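I have been meaning to write about work for months now and kept putting it off, partly because my evenings have been swallowed by the quilt (it is still not done, please stop asking, Mom) and partly because I wasn't sure what I thought. I'm still not completely sure. But my cousin Akinyi asked me on the phone whether the robots had taken my job yet, and I gave her such a long and tangled answer that she put me on speaker and started cooking dinner, so I figured I might as well write it down.

For anyone new around here, I work at Esitz, in the old Flinton building across from the tire shop. We test small things that go into wall outlets. Night lights, air fresheners, phone chargers, those plug-in mosquito repellents with the little bottle of liquid that screws in underneath. If a company wants to know whether its refill still fits snugly after somebody has changed it a whole lot of times, they send us a carton and we change it a whole lot of times. I have been doing that for more than 20 years, and I've got the thumbs to prove it.

People always laugh when I explain it, and I do see why. But there is a knack to it. You learn what a good thread feels like when it catches, and what a bad one feels like a half turn before it goes crooked. Morfudd Parry, who trained me and who sat beside me until her wrist surgery, could tell you with her eyes closed which carton had come out of a worn mold. She kept butterscotch candies in the drawer with the spare caps, and to this day I can't smell butterscotch without wanting to unscrew something.

The part of the job I never liked was the long count. A long count used to be 378 changes on one unit, by hand, with a tally sheet. You take the unit off the outlet, unscrew the bottle, screw it back, plug it in, make a mark. By the middle of the afternoon your mind has gone to the beach without you. I lost my place once at 162 because the fire bell went off, and I sat in the parking lot with the others saying one sixty-two, one sixty-two under my breath like a crazy person, and when we got back inside Josphat said "hey, what was the number of that pizza place?" and that was the end of that. I started over. He bought me lunch, to be fair to him. (Josphat is Akinyi's brother, which is how I got the interview in the first place, and he has never let me forget that either.)

So in December, when Atieno Mwakalinga called us all into the break room and told us we would be getting a two-armed robot to learn the refill work, I will admit that my first feeling was for my thumbs. My second feeling came at three in the morning and was less cheerful. I lay there doing math about the mortgage. I think a lot of us did, from the look of the coffee line the next day.

Atieno was good about it. She told us straight out what she knew and what she didn't. Nobody on the bench would be let go that year, she had it in writing and she passed the paper around, and beyond that year she couldn't promise. I appreciated that more than I would have appreciated a pep talk. We did get a pep talk as well, from somebody at the head office in Hutach, over a video call that kept freezing, and I could not tell you one word of it.

The robot is called Kioko. Josphat wanted to call it Thumbs, and lost the vote. Lieselotte Dreßler came to set it up and she stayed on, and she has become one of my favorite people in the building. The very first thing she did was pull up a stool next to me and watch me change refills for an entire morning without saying much. Then she asked me why I always turn the bottle a hair backward before I turn it forward. I had no idea that I did! I had to do it several more times to find out. It's to let the thread drop into place, of course, and Morfudd taught me that so long ago that my hands had simply kept it and thrown away the explanation.

That has been most of my spring, really. Somebody asks me why I do a thing, and I find out. I've written more in the last few months than I did in all my school years put together. There is a binder now, in my words, about how tight is tight enough and what it feels like when a plug is going in at a slant, and Atieno had it printed with my name on the front, and yes, I did bring a copy home, and yes, it is on the coffee table — I am only human.

Lieselotte sent me a few pictures of Kioko at the table, so here you go, Akinyi.

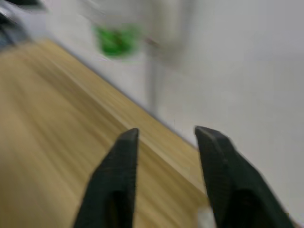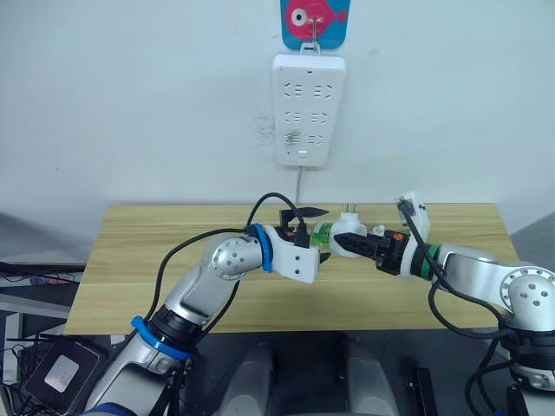
Both arms busy in that one, and the plug is in the grip of the one on the right.

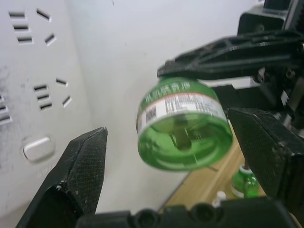

My days look different now. I used to sit down at eight and get up at noon. These days I'm up and down the whole time, setting out bottles, reading over the results from the day before, deciding which units ought to be looked at by a person. I still do 40 changes by hand on every new product before Kioko gets near it, because Lieselotte wants my notes first, and I find I enjoy them now that there are only 40. My thumbs have stopped aching at night. I can open a jar again, which my husband finds a little threatening.

What I miss is the talking. When there were four of us in a row doing the same motion all day, we talked about everything, kids and divorces and whose casserole had made whom sick, and you could do it without looking up. Now we're spread around the room, and each of us has a screen, and you have to walk over to someone if you want to tell them something. You don't walk across a room to say that your neighbor repainted his mailbox. You just don't get to hear about the mailbox anymore. I brought it up with Atieno, feeling foolish, and she has moved the morning break so that we all take it together, which helps some.

And I worry about whoever comes next. I learned by sitting beside Morfudd and being slow and bored for a long time, and I don't see where a new person would get to be slow and bored at our place now. The binder is good, but I wrote it, so I know how much I couldn't get into words. I asked Morfudd when I went over with the soup and she said they'd pick it up the way everybody picks up everything, and then she wanted to know if I'd put the backward turn in there. I had, on the second page. She asked me to bring her a copy too, so that's tomorrow's errand, along with batting for the quilt if the fabric place still has the thin kind.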